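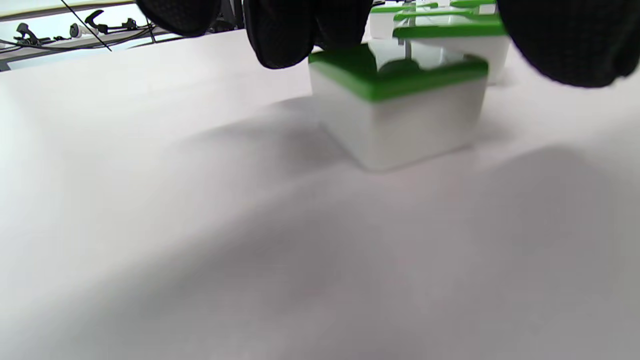 Lukex brings its little green-lidded boxes to kitchens and craft rooms this March

Stiritz, 16 Jan 2022 – Hi, I'm Mafalda Neves, and I run Lukex, a small storage shop that started with one very messy kitchen drawer (mine!). I'm so happy to finally share that our new range of small storage boxes, called Ivow, goes on sale in March, both in our shop on Bettencourt Street and through our website.

If you've been in to see us over the past year you've probably heard me going on about these already, so thank you for your patience. Ivow is a white, cube-shaped box with a bright green lid, and it's meant for all the small stuff that never seems to have a home. Buttons, tea bags, picture hooks, the spare keys you're scared to throw away in case they open something. I keep cloves in one of mine and hair ties in another, and I have only mixed them up once.

Why so small? Well, I spent years buying big storage tubs and filling them with everything, and then I'd have to tip the whole lot out on the table to find one safety pin. A small box only holds one kind of thing, so you open it and there you are. You can keep a few together on a shelf or a desk and move them about as you like, and when you need one at the table you just carry that one over.

The green took a while to settle on. We tried a gray lid first, and it was fine, very tasteful, and I kept losing it in my own kitchen. Then we had a go at a dark blue that my sister loved and I really didn't. The bright green won in the end, and I think it looks so cheerful next to the plain white – a bit like a row of garden peas. The rim of the lid comes down around the top edge of the box, so you get something to hold on to when you open it.

We've made 3,500 boxes for the first run. Some 900 of those are already spoken for by people who signed up on our mailing list in the fall, and those orders will be packed first. Everybody else can order from the day we open sales, and I'd love it if you came by the shop, too, and picked one up and had a fiddle with the lid before deciding. That's how I buy things myself.

Ivow will be sold singly or in sets of two. I did think about bigger sets, and several customers asked, but I'd much prefer that you start with a couple and see where they end up in your house. Mine have wandered all over the place. The one that began life next to the stove is now on the windowsill full of seed packets folded in half, and I have no plans to move it back.

A few practical bits, as people have been emailing to ask:

The lids come in green only for now. I know, I know, but please bear with us.

The boxes come without labels. If you like labels, a strip of masking tape on the side and a pen will do the job, and you can peel it off when you change your mind.

We'll gift wrap in the shop at no charge. For online orders, just tick the box at checkout and write your note in the space underneath.

If a box gets to you damaged, send us an email with your order number and we'll put another one in the mail.

We're also holding two tidy-up mornings at the shop during launch month. Bring the contents of your worst drawer in a bag and we'll clear a table, put the coffee on and sort through it together. It's free, there's cake, and you don't have to buy anything at all! Places are limited by the number of chairs I own, so please let us know if you're coming. Dates will go up on the website and in the shop window as soon as I've fixed them with the bakery.

For shops that would like to carry Ivow, we have a short wholesale list and I'm glad to talk through it by phone or over coffee. Sample boxes can be sent to members of the press who write about homes, kitchens, sewing or crafts – tell me where to send them and what you're planning to keep inside, because I always want to know.

Press contact: Mafalda Neves, Lukex, Bettencourt Street, Stiritz. Photos and samples on request.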